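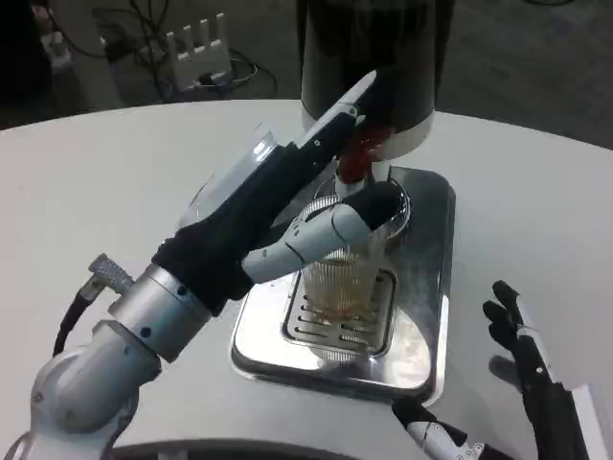 Introduction to Tourism Services
Handout for Unit 2: Airline fares and how to read them
Prepared by Kenza Hamdy

Please read this handout before the seminar. You do not need to learn the fare codes by heart, but you should be able to explain to a customer why two seats in the same row can have different prices.

What is a fare?

A fare is the price of a seat together with a set of rules. Students often look only at the price. The rules say if the ticket can be changed, how long before departure it must be bought, and if a bag is included. When a customer complains about an expensive ticket, very often the complaint is really about the rules.

The amount on the screen is usually made of the base fare, the taxes and airport charges, and the extra services. An airline can change the base fare many times in one day. It has no such freedom with airport charges. This explains why a very cheap ticket can have charges higher than the fare itself.

Fare classes

The cabin is what the passenger sees: economy, business. The fare class is a letter in the reservation system, and one cabin contains many of them. Suppose that an aircraft has 200 seats in economy. The airline may offer only 42 of them in the lowest class. When these are sold, the system shows the next class, and the customer says that the price "went up." In fact the cheap class is closed. It can open again if a group cancels.

Please note also that the system must find all seats of one booking in the same class. If two passengers ask together and only one cheap seat is left, both will be offered the higher price. A good agent checks also for one passenger.

One way and return

On many short routes a return ticket is simply two one-way fares added together. On long routes this is often not so, and a one-way ticket can cost more than the return. Explain to the customer that if the first flight of a return ticket is not used, the airline can cancel the rest.
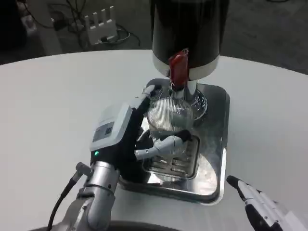

Case work

Read the case and bring your answers in writing, one page maximum.

The agency Pludell sells a winter offer from Linstead to Cáceres. There is no direct flight, so the offer combines a flight and a train. The advertisement says "from 89 one way" and shows a departure in January. Mr. Sizwe Mahlangu calls and wants to travel with his wife and one child, with two large bags, and to return after nine days. The agent gives him a total price and he answers that the advertisement is false.

a. Which parts of the total are missing in the advertised price?
b. What does the word "from" promise, and what does it not promise?
c. The train is a separate ticket. Who helps the family if the flight is late?
d. Write again the advertisement in no more than 30 words, so that Mr. Mahlangu would not be surprised.

For question c, look again at your notes on connections from Unit 1. Separate tickets are separate contracts, and many of you forgot this in the Dundumon exercise.

Words to know: base fare, surcharge, fare class, stopover, no-show, advance purchase.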